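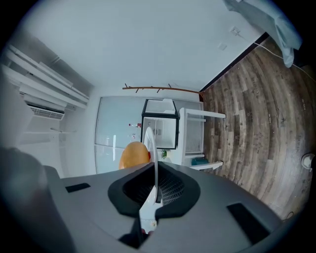

3.2 开放日演示能够说明什么

公开演示常被当作系统能力的旁证，在手持夹爪一类的工作里尤其如此。我们认为这种用法需要收紧。本节的材料来自 Sistholm 实验室 2024年5月24日的开放日，主办方为 Bresonano 项目组，我们以普通访客身份到场，未参与任何准备。组织者的宣传页称该装置能在“日常室内环境”中完成抓取，并给出100%的成功率，却没有写明分母。从图1看，“日常”一词有一定依据：夹爪后方是木地板、白墙、挂壁式空调和一排衣帽挂钩，与多数论文里的光面实验台相去甚远。但同一幅图也暴露了问题。白色指片旁的橙色物体呈蛋形，表面光滑，颜色与背景反差极大，无论对视觉定位还是对人眼都很友好。用这样的目标来论证“日常”，说服力有限。

图1 手持夹爪视角下的橙色蛋形物体，Sistholm 开放日。

演示分为2场，每场30分钟。讲解员在两场中使用了几乎相同的措辞，提问环节则排在物体收起之后，访客无从要求更换目标或改变摆放位置。我们问及失败的尝试是否计入统计，得到的答复是“当天没有失败”。这一答复与宣传页一致，却不能替代记录。Puvis 数据集的编者在3月公布的说明中列出了1,590次抓取，连同中止和重做的片段一并保留，读者至少可以自行核算；开放日没有提供类似的材料。

另一个问题是视角。图1的画面畸变明显，靠近边缘处墙面与地板都呈弧形，夹爪本体又占去下方的大片区域。讲解中反复提到“所见即所得”，意思是操作者与模型共用同一视野。单凭一幅静态图像，我们甚至难以判断指片与橙色物体是否接触：指片从物体右侧前方经过，二者在画面上重叠，纵深关系并不清楚。演示现场的大屏幕存在同样的困难，而观众的掌声往往出现在画面上两者重叠的时刻，早于物体被提起。若以观众反应作为成功的佐证，误差便由此进入。

我们并不主张取消开放日。对 Kanagaratnam 基金这样的资助方而言，亲眼看到设备运行有其意义，我们自己也是在现场才注意到操作者手腕的频繁调整，书面材料对此只字未提。这些调整有多少会被模型习得，有多少只是人在替系统补偿，目前没有数据可以回答。因此，下文引用开放日材料时只取两类信息：装置的外观与布置，以及讲解员的原话。凡涉及成功率、速度和泛化能力的说法，一律标为“未经核实”，不进入第4节的比较表。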